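Budgeting spare grippers and bins for a picking cell

Umesh Jaiswal
Planning next year's equipment for one bin picking cell at our Gullesbridge shop. The arm is already paid for. Do I budget the bin and gripper as consumables or as capital? Quote from Skustov is 400 dollars per bin, gripper fingers 97 a pair.

Meenakshi Chaturvedi
Capital for the gripper, consumables for fingers. Ask for the price at nine pairs, it usually drops.

Ravindra Sachdeva
depends on your accountant. we expense everything

Nisha Prajapati
Bins should be a consumable line if you pick metal or hard plastic. Order two and rotate them. Floor wear matters more than wall wear, as scratches and pale patches on bare metal change what a depth camera returns. Ours has a scuffed silvery floor with smudges, and the coating on the sloped inner panel is flaking, so I carry one replacement per year. Add 121 for cable ties, spare hose and a decent bar clamp; we clamp the bin rim at the bench and it holds position well enough for block trials.
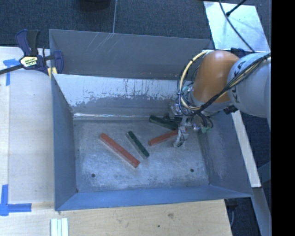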